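**Fingertip pads: when do you clean and when do you replace?**

**yaryna_h**
Hello all. I look after one cell at Plonuvgate, an arm with a two-finger gripper that handles soft goods. The pads on the fingertips are my problem at the moment. The maintenance sheet I inherited says to change them after 80 hours, but it does not say why 80. Before I order more I would like to know how other people decide.

My present routine:

- wipe the pads with a cloth and plain water at the start of the shift
- check the edge where the pad sits in the finger
- check the screws by hand, no power tool
- run 8 slow closes with nothing between the fingers and listen

I add two pictures from the camera on the wrist.
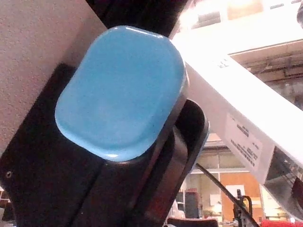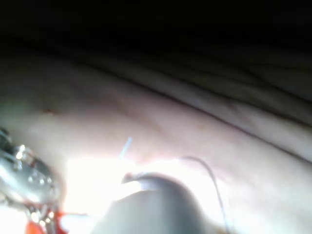
*First one: the light blue pad on its finger. Second one: gray fingertip close to the soft material, with glare at its left.*

Yaryna Hladun

**dustis_fitter**
80 hours is much too early in my opinion. We run ours to 300 and change only when the surface goes shiny. Your blue one has a bright line on the rim but the face looks matte to me, so I would leave it alone.

**tosin_b**
I must disagree with dustis_fitter. Shine is a late sign. On our cell at Tevasthorpe the grip force was already drifting before anybody could see a difference. What we do now is pull a test strip of cloth with a spring scale and write the number in the log. When it falls two times in a row, we change both pads together, never one alone.

Also look at your second picture, there is a small blue fiber a bit above the fingertip, and a dark thread on the right side. Whatever they come from, I would add lint to your checklist. It collects in the groove around the pad and lifts the edge.

Oluwatosin Bashir

**dustis_fitter**
A spring scale for a pad that costs less than my lunch? If it is so cheap, change it at 128 hours and be finished.

**tosin_b**
The pad is cheap, the stop is not. After each change we have to teach the closing position again, and this takes roughly an hour – sometimes more if the new pad is not seated well.

**yaryna_h**
Thank you both. I did not think about the fiber, I was looking only at the glare and how to turn the lamp. I will clean the groove with a soft brush and try the test strip for one month. Does alcohol harm the pad material? The sheet forbids it, but Amadi on the other shift uses it anyway.

**tosin_b**
With ours it made the face hard. Ask your supplier, and until they answer please hide the bottle.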